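The Great T-shirt Question

Ekley Residents' Newsletter, 18 February 2018

Every fun run needs a course, a date and something to eat at the end. The Ekley to Adombridge Fun Run has had all of these settled since before Christmas. What it hasn't had, until last Tuesday night, is a decision on the T-shirt.

Newer residents may wonder how a T-shirt can take up four meetings. Longer-standing residents will recall the lime green year, when the ink came off on people's necks, and the year the shirts said Adombrige. The Adombrige shirts are now quite sought after. I saw one at the tip shop marked at more than we charged for it new, and I'm told it didn't last the weekend.

The first meeting was meant to choose a colour and instead chose a font. The second un-chose the font. The third was given over to whether the shirt should be cotton, which breathes, or the shiny stuff, which dries, and ended with two people who have lived across the road from each other for years leaving by separate doors. I took minutes at that one. They run to a page and a half and contain the word "chafing" more often than I'd have liked.

Cotton won, in the end, on price. Clarkex Screenprinting out on the bypass quoted $2344 for 270 shirts, one colour of ink, front only. For the shiny stuff they quoted a figure that made the room go quiet. A back print was extra. A sleeve print was extra again, and anybody who still wants a sleeve print is welcome to pay for it and wear it alone.

That left us $344 over the $2000 we'd put aside, a gap which Yurchenko Tyres has kindly agreed to cover in exchange for a logo. The logo was supposed to be the size of a matchbox. The proof that came back had it at something nearer a paperback, sitting directly over the heart, with the name of the run tucked beneath it like a footnote. After some back and forth it has shrunk to a beer coaster and everybody has declared victory.

Colour was decided by a show of hands, with pink beating navy by a single vote. Navy's supporters asked for a recount and got one, and pink won by two.
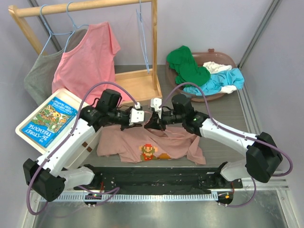

Dennis Nyanda wrote in to say that he has nothing against pink, but that he has run in every one of these since they began and has yet to be given a shirt that fits him. The mediums, in his view, are cut for a boy of twelve and the larges for a two-person tent. He would like it noted that he ordered a medium last time, wore it once, washed it once, and now uses it on the car. He also asks why people who don't run get a shirt at all, when he has seen them going for free to somebody who handed out half a bucket of orange quarters and went home.

It's a fair letter, and I'll take it in order.

On sizing, we have changed the garment. The new one is what the catalogue calls a "classic unisex fit", a phrase that commits the manufacturer to nothing whatsoever. But there is a proper chart this time, in centimetres, and it will be taped up inside the door of the Ekley hall from Monday next. Please take a shirt you already like, lay it flat, and measure across the chest from armpit to armpit. Don't measure yourself. People who measure themselves breathe in, and then it's our fault in June.

On washing, cold water, inside out, on the line, in the shade if you've got any. The printer was firm about the dryer. Cotton shirts of this weight can come up a size smaller after one hot cycle, which may explain the boy of twelve. Anyone between sizes should go up.

On the orange quarters, the helpers' shirts stay. If you've ever tried to get a marshal for the corner at the bottom of Quarry Hill, in winter, at a quarter to seven in the morning, you'll know a free T-shirt is the very least of what it takes. Last year's marshal also got a thermos and a camp chair and has since stopped returning my calls.

Now for the orders. Shirts are included with adult entry. Kids' sizes are separate and have to be ticked on the form, where the box is small and easy to miss, so look for it. If you tick nothing you'll get a large. I know how that sounds, but we had to pick something, and at least a large can be slept in. Swaps on the day will be done at the trestle by the toilets after the last finisher is in and no earlier. This rule exists on account of the year when there was a queue for swaps longer than the one for the start, and several people began the race from it.

Forms are at the hall, the newsagent and the Adombridge bakery, where they are under the bell on the counter and have so far picked up a fair amount of icing sugar. Completed forms go in the slot at the hall. The slot on the left is ours. The slot on the right belongs to the Ekley Choral Society, who have already received three entries and a cheque and have been very decent about it.

A few people have asked what happens to the leftovers. There are always leftovers, and they are always extra-smalls. We've got a tub of them in the storeroom going back years, lime green included, and they're free to any school, scout group or person with a lot of windows. Bring a bag. The tub itself isn't part of the offer, as someone found out last time when I had to drive to Adombridge to get it back.

The course is unchanged apart from the bit past the footbridge, where the council is replacing the rail and we'll be going round by the oval. It adds a little distance. Those chasing a personal best may subtract whatever they feel is reasonable.

Next meeting is at the usual time, usual place. Medals are on the agenda. There's a proposal for a ribbon in a contrasting colour, and navy has been mentioned, so I'd eat first.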